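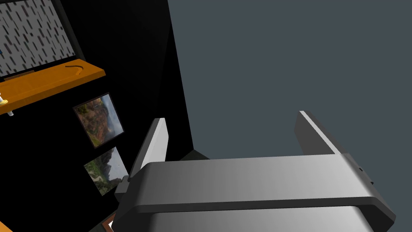
Work on the gripper safety rules for the Fastness project moved from drafting to trials in November. The Kiseo test set now holds 3,000 simulated runs, of which 2,790 have been checked against the draft. Clause four says that any trial near wall fittings must begin with the fingers spread wide apart and nothing between them, as they are beside the orange shelf and the framed pictures. Grirkport has accepted that wording.

Khoo asked for a separate clause on shelf edges. We have drafted it and will send it with the next claim. The unchecked runs should be finished before then.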